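My bank, Clarimley, dropped its monthly account fee in April and then started charging for paper statements, so I spent Friday evening working out whether to move. I've been there 13 years.

The old fee came to more over a year than the new one will, if I keep getting paper. If I switch to online statements I pay nothing. The catch is the savings rate, which went down again. I had $1,327 sitting in that account and it earned almost nothing last quarter.

Toshio Iwasaki at the Ristosgate branch was helpful on the phone. He said the rate is set at the head office and he can't change it – fair enough. The wait was around 26 minutes.

Altell, the credit union, pays better but has no branch near me. For now I'm leaving the checking account alone and moving the savings over.
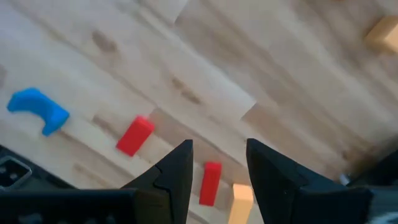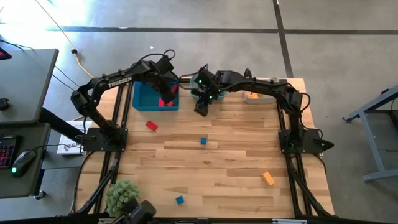
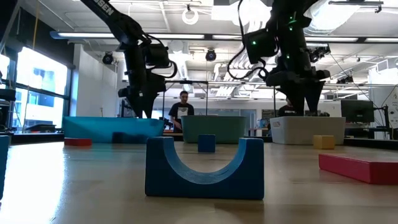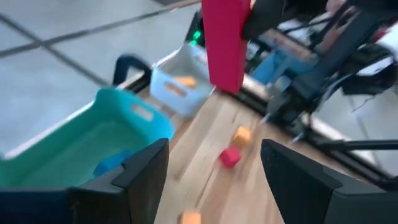 Page last changed: Friday, 9:40 pm

The transfer form wants a voided check, and I still have to find my checkbook.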